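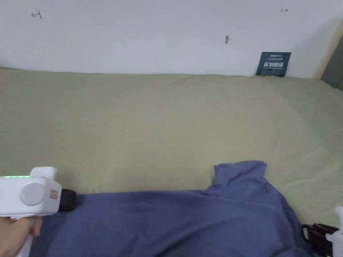
Photo: Sille Ingvarsson

Reading Drafts Aloud: A Study of Revision in Short Fiction

September | By Valdemar Frandsen and Sille Ingvarsson

This website uses cookies to improve your experience. By continuing to browse, you accept our use of cookies. Accept | Settings

Introduction

This report was prepared for the second-year writing course at Stallbridge. The project examined how a student author's prose changes when each draft is read aloud before it is revised. Most handbooks recommend the practice, but few show the drafts that result from it.

Method

Each author wrote one short story and took it through 8 drafts. The first four were revised silently from a printed copy. The remaining drafts were read aloud to the other author, who marked the page wherever the reader hesitated. Sessions were held in the Enthorpe study room on Monday evenings. Changes were entered in a shared log under three headings: dialogue, description and sentence order.
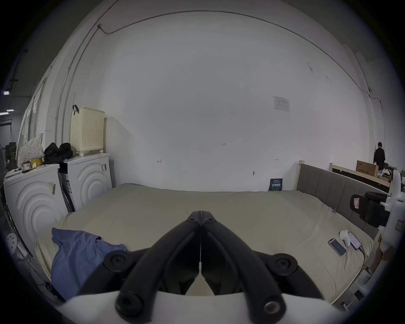
Figure 2. Bed with beige-khaki sheet and T-shirt.

Results

The story "Medina" opened at 2,990 words. Silent revision produced small changes, chiefly to spelling and single adjectives. Reading aloud led to the removal of 953 words, most of them in the long market chapter, where the narrator repeated what the dialogue had already made clear. The log for this story contains 62 entries, and dialogue is the largest group.

The second story, "Miron," became slightly longer. Its author found that two conversations moved too quickly when spoken – the listener could not tell who was talking – and added short lines of action between the speeches.

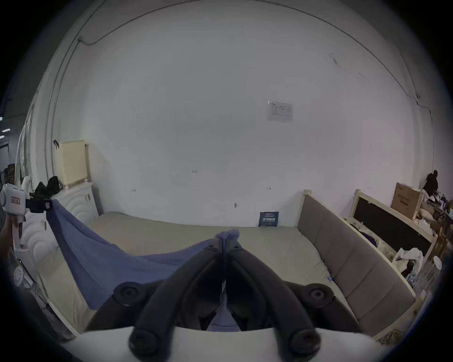

Figure 3. Blue cloth across the mattress.

Discussion

Both authors had already worked on their stories for four drafts before the first reading, so the effect of reading aloud cannot be fully separated from that of growing familiarity. The listener's marks were also a matter of judgment. A further study should reverse the order for one of the two stories and use a listener who has not seen the text.

The complete log and all drafts are held with the course office at Stallbridge.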